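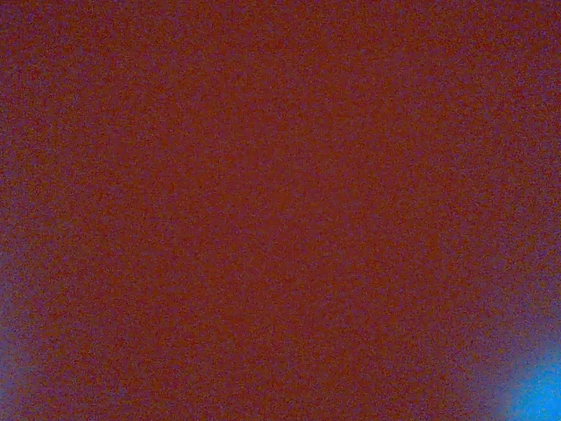 Chapter 9
Round Goods

From Small Stock: Handling, Labeling and Storage
Darkik Learning

Key terms: cradle, chock, end label, facing, side label, wrap

Most of the goods in the earlier chapters had flat sides. A box stays where it is put. It can be stacked, pushed against its neighbor and read from the front. Round goods do none of this without help. A can or tube stands well on its end but rolls on its side, and a ball rolls in every direction.

This chapter covers cylinders first and then balls. You will need the shelf plan you drew in Chapter 5. The storage table for both shapes is on page 220.

9.1 Cylinders

A cylinder has two flat ends and one curved side. Stand it on an end whenever the shelf is tall enough. If it has to lie down, place a chock against each side, or use a tray with raised edges.

Labels take more thought. On a box the whole label faces the reader. On a cylinder a wide label wraps, and part of it turns out of sight. 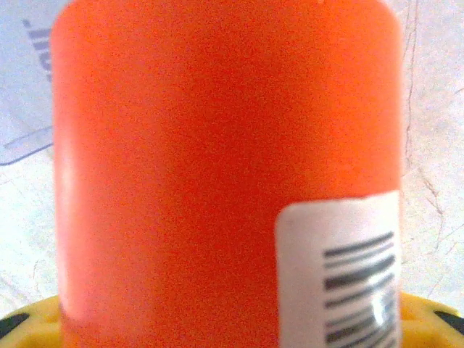 A barcode can be printed on a cylinder in either of two directions. When the bars are stacked one above another, like the rungs of a ladder, each bar bends with the curve but the spacing between bars stays the same. When the bars stand upright, side by side, the ones near the turn look closer together, and a scanner may miss them. The ladder direction is the safer choice on narrow containers. Glossy labels also catch the light. If a scan fails, tilt the container a little and try again before you key in the number by hand.

9.2 Balls

A ball has no end to stand on and no flat place for a label. Both problems are solved by giving the ball something to sit in. The part that does this is called a cradle or holder, and it should be easy to tell from the ball itself. A green ball set on a yellow holder is a good pairing, as the two colors show where one part stops and the other starts.

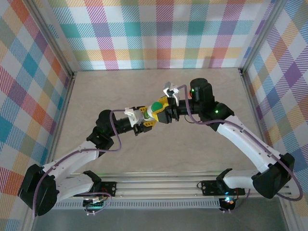

Handing over round goods is a separate skill from storing them. The giver keeps hold until the receiver has a firm grip. With a ball on a holder, like the green and yellow one between the two grippers, both parts have to be thought of together. Lift by the holder if the ball sits loosely in it. Work over a table, and keep the handover near the middle, well away from the edges.

Before you read on

Find one cylinder and one ball at home or in the classroom. Write down how each is kept from rolling, and where its label is, if it has one. Keep your notes for the Dunstan stockroom exercise at the end of the chapter.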